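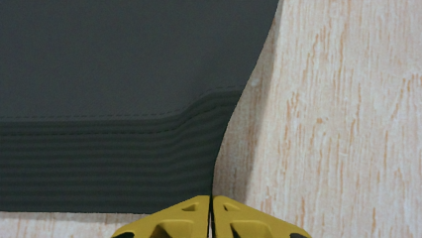 Figure 6.1 Dark grey fabric on a pale wood-grain surface

Chapter 6
How parties choose their candidates

Before the voters of a country can choose between parties, each party must first choose the person who will carry its name. This earlier choice receives less attention than the election itself, yet in many districts it decides the result. Where one party wins every time, the real contest takes place inside that party, often months before election day.

In this chapter we study the selection of candidates in two towns, Wikitau and Balarard. They are close in size and have the same electoral law, but their parties work in very different ways. In Wikitau, any registered supporter may vote in an open primary. In Balarard, the choice belongs to a local meeting of members who have paid their fee for at least one year.

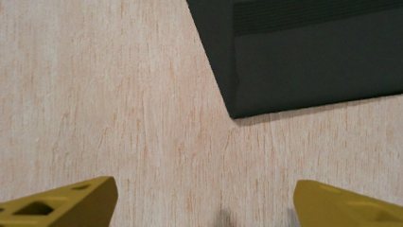

Trestata, writing in the letters column of a Balarard newspaper, objected strongly to the second method: "I have voted for this party all my life, and I learn the name of my candidate from a poster. A meeting of 95 persons has spoken for the whole town." The letter was printed in September, when the campaign had already begun.

The complaint is a serious one, and we shall come back to it in section 6.2. For the moment it is enough to notice what the writer asks for. The letter does not say that the candidate was bad. It says that the circle of people who decided was too small.

Defenders of the closed meeting give a different account. Members know the candidates personally, they say, and they will also do the work of the campaign — knocking on doors, sitting at the telephone, filling the hall. In an open primary a person can vote at six in the evening and never be seen by the party again.
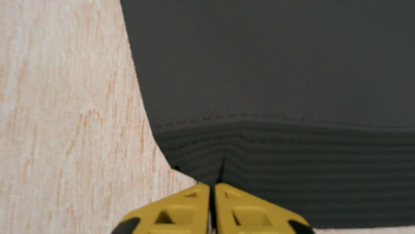 Figure 6.2 Pale wood grain beside a dark grey object

The numbers in Wikitau show a further difficulty. Nearly 1000 supporters took part in the last open primary, and the winner led by two votes. The losing side asked for a recount, and the quarrel lasted longer than the campaign for the primary. An open method brings in more people, but it may also leave a party divided at the moment when it needs to stand together.
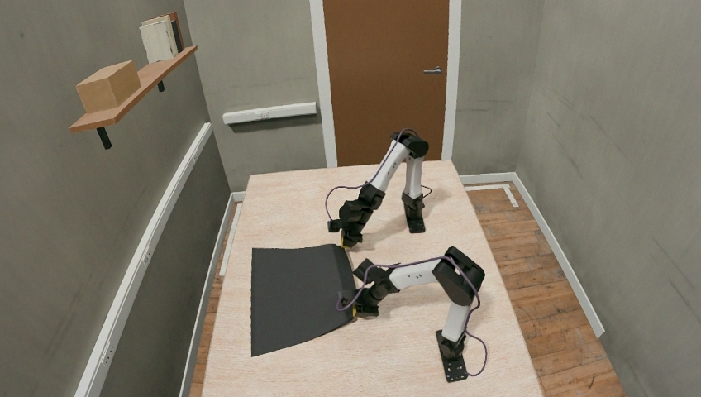 We must also ask who pays. A primary needs ballot papers, rooms and trained staff, and the candidates have to advertise to a wide public. A members' meeting costs very little. The student should keep this question in mind when reading the party accounts at the end of the chapter.

Key terms: open primary, closed primary, selectorate, safe seat, recount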